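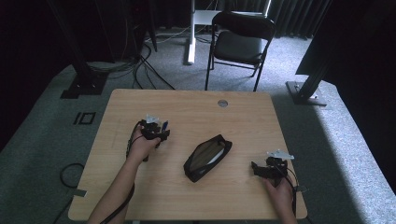
Soft containers are a poor fit for most grasp planners, which assume that an object keeps its shape. Tilara, the planning package maintained by Driltemby, drops that assumption. Its current release plans over 1,449 contact states learned from hand-worn gripper demonstrations and replans every 300 milliseconds.

Perception runs as a separate process. Hedis, the tracking module, estimates the pose of each gripper and passes it to the planner with a confidence value. Mesh is the hard case: depth readings fall partly on the fabric and partly on whatever lies behind it.

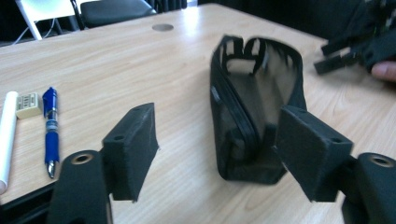

A mesh pouch between the pads of a gripper, with a pen and an eraser on the same tabletop.

Driltemby's fix is to weight the pouch's solid trim over its panels. The change added two parameters to the configuration file. A port to the Lytvynenko controller is planned for May.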